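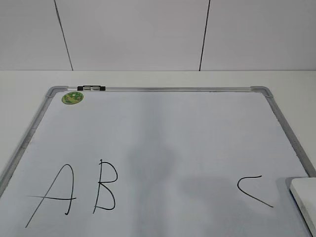 Santosh Tomar asks whether boards should be wiped before or after they come off the wall. After – a board laid flat takes even pressure.

Storkstead > Rooms > Whiteboards
April, Hyun-seo Nam

Gallery Notes Contact Previous Next

Board with aluminium frame and grey corner caps, flat on a white table. Marker at the top rail. Check all caps before rehanging and leave 20 mm clear on each side.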